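4.2 Recording a two-handed demonstration

1. Hold one gripper in each hand. Check that the screen on each unit you are using shows a live image.
2. Stand so that the jaws can reach the whole work area without stretching.
3. Open the jaws fully and hold still until the Jemex software reports Ready.

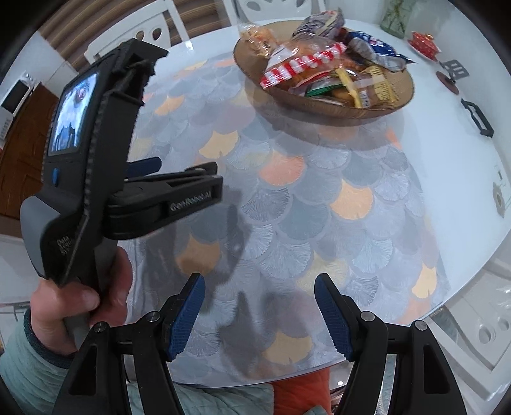 WORKING AT A TABLE

Keep the jaws pointed at the item you plan to pick up – on a snack tray, start with a package on top of the pile. Close slowly, lift, set down, open.

Note: Glass tabletops can reflect light into the lens. Dim any lamp directly overhead.

Caution: Move teapots and vases out of reach before recording. Do not grip glass.

Each take can run up to 400 seconds. Stop the take before putting either gripper down.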